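Work Surfaces, Room 18
Beltance Workshop gallery: tables, boards and coverings

The room holds the long tables used for sorting, trimming and packing paper goods. Between jobs the tables are cleared and re-covered, and the coverings are recorded on this page along with notes on how they are cut and laid. Entries are added as the surfaces change. Earlier sets are filed under Nadberg (the front room) and Celo (the storage loft).

Covering sheets are cut short of the table on purpose. A strip of bare wood at the back gives a fixed line to measure from and a place to lift the sheet without creasing it. Leena Kiiskinen set the practice when the tables were first installed, and the cutting notes are still hers.
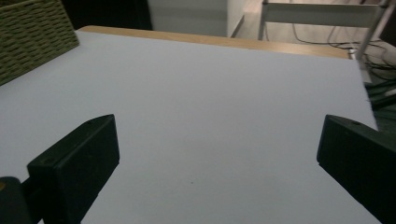

Room 18, July — Pale gray-white covering on a light wood tabletop. The sheet stops before the back edge and leaves a narrow band of the wood showing. Straight cut on the right side. Low light, which pulls the color of the sheet toward blue.

Notes on this covering

Finish: smooth, no print or ruling. Smooth stock shows dust and trimmings early, so the surface is wiped with a dry cloth before each job. Small specks are lifted with tape. Rubbing tends to drag them into the sheet.

Fixing: tape at the corners only, on the underside. Full-length tape was tried on the Vida tables and left a ridge along the edge that caught envelopes.

Alignment: the sheet is squared to the front of the table. If the table has drifted from the wall, the table is moved first and the sheet second.

Lighting: color checks are done with the overhead lamps on. Under low light the pale stock reads cooler than it is, and whites placed on it are hard to judge.

Replacement: a covering is turned once, then replaced. Cut marks deeper than the top layer are reason enough to replace it early. The last full run in this room was 2,000 folded cards, packed in boxes of 15, and the covering used for it was discarded afterward.

Offcuts wider than a hand are kept in the flat drawer, sorted by length. Narrower strips go to recycling.

Page maintained by Carmela Barroso. Corrections to the cutting notes should quote sheet reference 807.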